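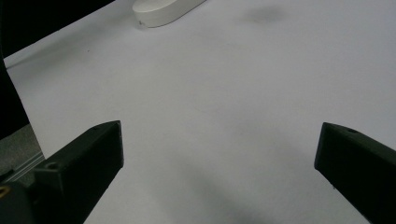

Figure 3. Pale surface with a white oval object near the top edge.

4.2 Glare on light work surfaces

Light surfaces reflect more of the overhead light toward a seated reader than dark ones do. Desk lighting was tested at two levels, 1000 and 2000 lux, in the Cladach reading room. Each of the 48 participants read printed text for 20 minutes per level and then rated discomfort on the scale of Kioko and Bañez. Ratings were higher at the upper level, and the difference was largest for seats facing the windows. Blinds stayed closed in all sessions. Task order was balanced across participants.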